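# Wesbridge laundry workshop puts its handling rules for robots on paper

November 11, 2024

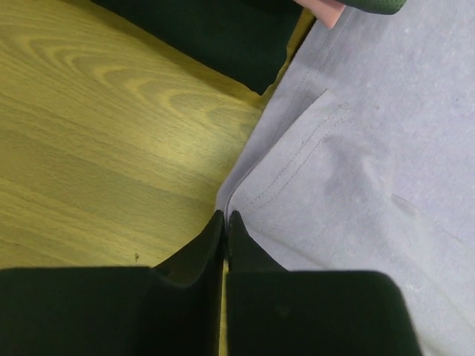
*Gripper fingers take hold of the edge of a piece of grey fabric on the workshop table.*

Anyone who has tried to teach a teenager to fold a shirt properly will have some sympathy for the people at the Ollel workshop in Wesbridge, who have spent a good part of the spring working out how a robot ought to do it, and (the harder bit, they say) how the people standing near it ought to behave while it does.

The result is a plain-language code of practice, released this week and free for any small laundry, alterations shop or linen service to borrow. It runs to 17 rules across a handful of pages, and the workshop has kept it short enough to pin up beside the kettle.

Much of it concerns the grip. Fabric is to be taken by a hem or a doubled edge wherever there is one, and never by a button, a pocket lining or a loose thread. If the first pinch misses, the arm may try twice more before it stops and waits for a person. Staff are asked to check the fingertips for burrs at the start of each shift, and to wipe them down when changing from dark cloth to light.

The safety rules will be familiar to anybody who has worked around machinery. Sleeves are rolled, lanyards come off, and no one reaches across the table to straighten a collar while the arm is live, however tempting it may be. Travel speed near an open side of the table is capped at 200 millimetres a second, and whoever starts a run stays within reach of the stop button until it has finished.

There is a good deal about record keeping too, and we are told this part caused the longest discussions. Every torn seam or pulled stitch goes in the log, even on a rag. The draft was tried out in September over 3,010 picks, and the 517 notes staff wrote along the way led to a fair bit of rewording, including a friendlier section on when to give up and fold the thing by hand.

Clovorix, which looks after the workshop's software, has agreed to follow the same code when its own people visit. The Mujić alterations shop has asked for a copy as well, and would like a page added on lined jackets.

The workshop has printed 300 copies, and they can be picked up from the front counter in Wesbridge during opening hours. Comments are welcome, handwritten ones included, and will be read before the code is next revised.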